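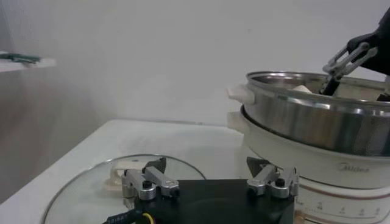
Working the hot pot station next to the arms

Home | Tips | Kitchen | Workshop | Archive

04/11/2024
By Neema Gachanja

We've had two arms on the prep line at Grinier since January, and I still don't think they save us much. The sales sheet said 40 minutes a shift. I timed five shifts and never got near it. What did change is who does what, so these tips are for the people standing beside the things.

Lid first. Take the glass lid off the pot yourself and lay it flat on the table. Move it well back if an arm has to come down low on that side.

Handles to one side. On our Midea, the pot handle and the base handle go one above the other, on the left. Agree on a side and keep it, or the next person will reach across a hot rim.

Small pieces are still your job. An arm can reach into a steel pot, fine. Whether it brings the food out whole is another question, and I check every batch with a spoon.

Wipe down between runs. Steam and starch get on everything. Use a barely damp cloth on the fingers and keep it away from cables.

Write down the stops. Erick Mugo logged 92 of them in our first month, most cleared by hand in under a minute. Those minutes don't show up in anyone's report, and they come out of your break if you let them.

Ask about hours before you agree to "supervise." At Lyimo the title changed and the pay didn't. Ours is still being discussed.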